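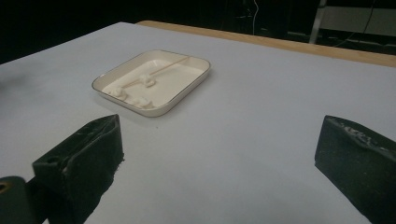 The handheld gripper from Flillix is the one thing I get asked about most on this site, so when they opened up their Padalham workshop for a day of demos I cleared my calendar and went. I've had the spec page for it up here for a while, but I'd never had one in my own hands for more than a couple of minutes! They had small stations set up all over the place, and my favorite was the plainest of the lot: a shallow cream tray with a thin wooden stick lying across it and a few puffy white lumps inside, on a big pale tabletop. White on white on white, in other words. If you've ever tried to pick up something soft and light with two hard black fingers, you'll know why I hung around that table.

Equipment > Hand-Held Grippers > Flillix Avia

May 31, 2025 | Posted by the shop editor

So, the Avia. It's a two-finger gripper that you carry yourself, with a camera mounted on it looking out past the fingertips. You do the job by hand, it records what you did, and the recording goes off to train a robot arm later on. The version I tried has a finger opening of 90 mm (the older one stopped at 74, and I always found that a bit mean for kitchen stuff). You squeeze a trigger to close it and let go to open it, and that's really all there is to learn.

I was clumsy for the first ten minutes or so. My mistake was coming in too steep, and the person running the station told me to drop my wrist and let the slant on the fingers do the work. Much better after that! Soft things want a very light squeeze. Sticks are harder than they look, because a thin one likes to roll, and I chased mine along the tray more than once (I'm blaming the coffee).

The fingers take a beating, by the way. The demo pair was scuffed along the top with white marks on it, and I liked seeing that a lot more than a shiny set fresh out of the box. They come off with two screws and you can buy spares as a pair.

The other half of the day was Cui, the software that sorts your recordings. They had 66 clips loaded from the morning and showed us how to trim the ends and toss the bad ones. It's fine. The buttons are tiny, and I said so on the feedback card. An update is due in September, and I'd hold off on buying the bigger license until then.

Price for the Avia kit is $1,128 with one set of fingers, the charger and a carry case. Cui is sold separately, and so is the wrist strap, which I'd get if you have small hands like me. My arm was pretty tired by lunch.

If you're near Padalham the next time they do one of these, go early. The lines got long in the afternoon and I never did get a second turn at the tray.

Contact us | Copyright 2025, all rights reserved | Back to top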